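Womville Makers' Forum > Puzzles and Sorting Toys > Foam shape tray, which blocks go where?

Hugo Aubert
Posts: 498
August 22, 2021

Hello all, and sorry in advance for the length, I do go on a bit. I've been meaning to ask about foam shape trays for ages, the thick sort with pockets cut into the top, and now that I've got a bright green one to fuss over I thought I'd pick your brains. My grandson is coming to us in September and I'd love to have it sorted by then. 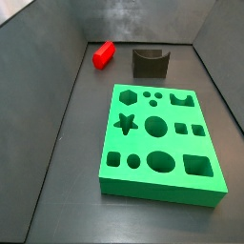
I'm very fond of it already, I must say. The star and the hexagon are lovely and crisp, and a small person could work those out in no time. My worry is the plainer pockets. There are squares of different sizes, and circles, and ovals, and I can see him pushing a little block into a big square hole and feeling very pleased with himself. Would you label the pockets, or paint the bottoms to match the blocks, or leave well alone?

pocketful_of_pegs
Posts: 1807

What a cheerful green! Leave well alone, Hugo, please. Half the fun at that age is dropping the wrong thing in and having a good look at it – my two spent a whole wet afternoon doing just that with an old Virkow tray and I got the ironing done. If you paint the bottoms they'll match the colours and stop looking at the shapes, and then you may as well have bought a colour game.

Mirley Jo
Posts: 824

I'm going to disagree, but kindly. A bit of colour in the bottom saved us a lot of tears here. My daughter gave up on hers completely until I cut circles and squares out of felt and laid them in the pockets, and after a month I took them all out again. Felt lifts out, paint doesn't, so I'd be with pegs on the paint at least. What are your blocks like? Square edges or softened?

Hugo Aubert
Posts: 498

Felt is a very good thought, thank you Jo, and I've got a bag of offcuts somewhere. As for the blocks, they aren't all alike. The red one has rounded edges and a slightly matte surface, and very nice it is too. It does have a few small dark specks near one end, and I'd like to get those off if I can do it without making the rest shiny.

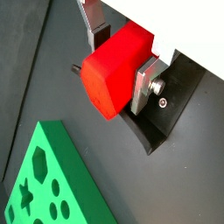
old_coste_road
Posts: 1422

Damp cloth and a drop of washing-up liquid on those specks, Hugo, and go gently. Don't use one of those white sponge things, I took the finish clean off a domino set with one and still haven't been forgiven. If they don't shift, leave them. He won't mind, and he'll always know which end is which!

On the big question I'm with pegs. No felt, no paint.

Mirley Jo
Posts: 824

Outvoted, then! Keep the felt handy all the same, Hugo, and do let us know how he gets on with the star.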